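Notes on the stairwell prints at Girkow Hall

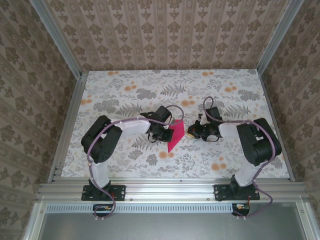 Photo: Nayeli Taipe

January 26, 2024

The Girkow Hall stairwell has new work on all three landings. Roxana Salazar's linocuts went up last week and stay through April. There are 30 prints, unframed, pinned at the corners behind acrylic sheets.

The first landing has the small ones, two-color, on cotton paper. Registration is tight except on the fourth print, where the blue sits slightly left of the black. I prefer that one. The second landing has a single large piece, Pundura, printed from nine blocks. The label gives the edition as 12 and the price as $2,236.

Lighting is the weak point. The fixtures are cool white and glare off the acrylic from the lower steps — stand against the rail and most of it goes away. Labels are set at knee height on the top landing.

Guangming Tan's ceramics are still in the glass case by the door. The card says they come down when the next group is ready, with no date given.

The side entrance is open until six on weekdays. The elevator skips the second landing.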